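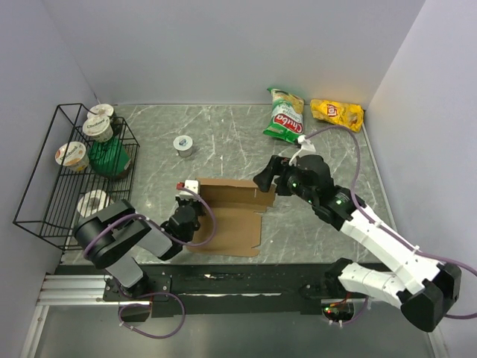
Two arms at a packing table are cheaper to buy than to keep supplied, Boonyarit told a budget meeting at the Plernberg distribution center on December 22, 2023. The purchase price was the easy part, the operations lead said, and the request now before management leaves too much of the running cost to be found later.

Plernberg, which packs mixed snack and grocery orders for small offices, wants to add two-arm packing stations to its Skernbridge building next year. The draft plan asks for 2 stations to start. Each would handle short orders of cups, bags and other small items going into cardboard boxes.

The equipment would come from Roren, which quoted $286,000 for both stations, including mounting, setup and operator training. Spare grippers and cables are listed separately at $51,000. Freight is not in either figure.

Boonyarit asked for the spare parts to be moved into the main request so that the two amounts are approved together. The finance office had put them under maintenance, where they would compete with conveyor repairs and forklift leases.

Floor space is also undecided. The stations and the shelving beside them need 228 square feet, and the area marked on the draft layout is now used for flattened cartons. Moving the cartons to the north wall would mean relocating an electrical panel. The company has asked for a price on that work but does not have one yet.

Chip bags and yogurt cups are both on the list of items Roren must include in its acceptance test. The list also covers rolls and sealed containers. Box sizes will be added once the carton contract is renewed.

A revised request is due before the next budget meeting. Roren's quote remains open for 51 days.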